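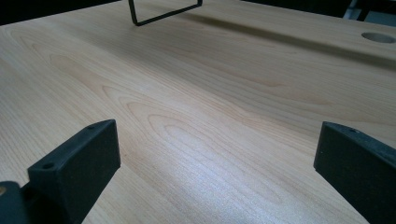 Limpar a mesa: o que as máquinas já fazem e o que ainda não fazem

A tarefa doméstica com que mais gente sonha livrar-se continua a ser feita à mão. No ensaio que a Voka concluiu em fevereiro, um braço com garra de dois dedos tinha de levantar objetos de uma mesa, pousá-los num tabuleiro e deixar o tampo livre. Em 505 tentativas, completou a tarefa sem ajuda em 364.

O resultado é melhor do que o do ano passado, mas esconde diferenças grandes. Canecas e caixas quase não deram trabalho. Talheres pousados diretamente na madeira, folhas de papel e guardanapos foram os piores casos. Os dedos da garra são grossos e fecham bem sobre um bloco, mas uma colher deitada obriga a descer até tocar no tampo, e aí o braço parava muitas vezes por excesso de força.

Pierina Pagano, responsável pelos ensaios, aponta outro problema: a própria mesa. Um tampo claro com veio marcado e algum brilho confunde a estimativa de profundidade. "Numa mesa cinzenta e baça teríamos números mais bonitos", diz. "Em casa das pessoas há madeira, e a madeira reflete a luz do teto." A equipa manteve o tampo de madeira em todas as sessões.

Suportes de arame são outra dificuldade conhecida. Uma haste fina ocupa poucos pontos na imagem e o sistema tanto a ignora como a toma por um objeto para arrumar. Na Voka, 19 falhas foram atribuídas a peças deste tipo.

Do lado das oficinas, o quadro é um pouco diferente. A Žukauskas, que monta ferragens para móveis, usa desde o outono um posto automático para separar peças -- sempre as mesmas seis referências, sempre no mesmo tabuleiro. Funciona um turno inteiro com um operador por perto. Quando muda a referência, alguém tem de preparar o posto outra vez, e isso leva quase uma manhã.

Niloufar Moradi, que acompanha o projeto Fatdale, considera que a comparação entre casa e fábrica engana. Na fábrica arruma-se o espaço para a máquina; numa cozinha, a máquina tem de aceitar o que encontra. O Fatdale vai repetir o ensaio da mesa em casas habitadas, com pessoas a pôr e a tirar coisas enquanto o braço trabalha. Passar o pano fica para uma fase posterior.

O relatório da Voka, com as tabelas por tipo de objeto, fica disponível a 14 de maio de 2026. Os leitores inscritos nesta lista recebem a ligação por correio eletrónico. Quem quiser propor uma casa para o Fatdale pode responder a esta mensagem, indicando as medidas da mesa e o material do tampo.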